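Workville Allotment and Gardens Association
Minutes of the December meeting, Gromolness Hall

Chair: Eftychia Mitsotakis-Vlachou
The meeting opened at 7.30 pm. The minutes of the previous meeting were agreed without change.

1. Water supply
The supply to the lower plots was shut off after a leak at the Effiong Lane stopcock. The joint has been remade and the line held pressure overnight. Meter readings are to be taken monthly until the spring. The balance of the water account stands at £3,170.
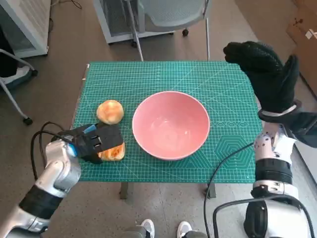

Will the standpipes stay on over the winter?
They will be drained and turned off after the first hard frost. The tap by the gate is lagged and remains in use.

2. Rents
Rent for a full plot stays at its present level. Half plots are charged pro rata. The deposit on a gate key rises to £2 on new issues only. Keys already held are not affected.

3. Waiting list
The list was checked against replies to the autumn letter. There are 131 names remaining. Applicants who did not reply have been removed and may reapply at the foot of the list.

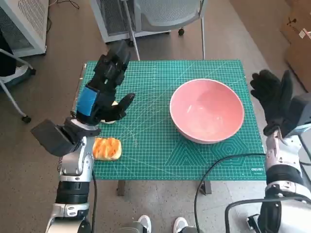 Can a plot be passed on to a relative?
A plot returns to the association when the tenancy ends. A relative already named as co-tenant for a full year may take it over.

4. Budar track
The surface between the compost bays and the Budar boundary is rutted. One quotation has been received, for 200 metres of crushed stone laid on membrane. A second quotation is to be obtained before any order is placed. Vehicles are to use the upper entrance in the meantime.
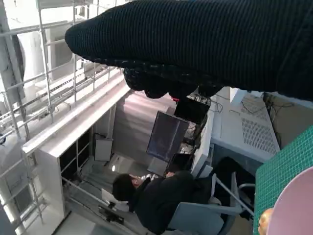
Reading time: 2 minutes

5. Bonfires
Fires remain limited to dry plant waste, after dusk. Treated timber and carpet must be taken off site. Two written complaints from the Effiong Lane side were noted and replies will be sent.

6. Any other business
The shed roof is to be felted when the weather allows. The seed order closes at the end of the month.
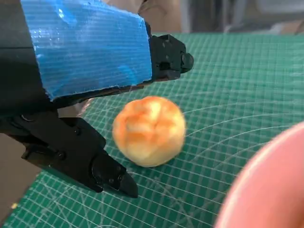
Page last updated: December, 4.15 pm

7. Next meeting
To be held at Gromolness Hall at 7.30 pm. Items for the agenda should reach the chair in writing beforehand. The meeting closed at 8.50 pm.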